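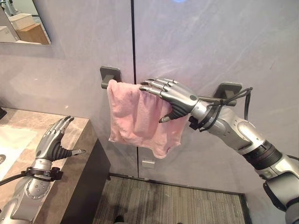 Seit der Roboter die Bäder macht, kommt sie freitags pünktlich raus, meinte Natsumi Miyazaki, aber die Handtücher faltet sie trotzdem gern selber nach. Kann man machen, muss man nicht. Tipps vom Etagenteam Skemus:

Handtuch mittig über die Stange, Kanten erst danach ausrichten. Frottee nicht zu stramm ziehn.

Waschtisch vorher freiräumen — Becher, Seife, alles in die Schublade.

57 Zimmer, keine Hetze mehr beim Aufhängen. Dafür mehr Kontrolle, das unterschätzt man. Wer prüft, trägt sich in die Liste ein, bitte leserlich!!

Neue Handtücher erst einmal waschen, sonst fusselts überal.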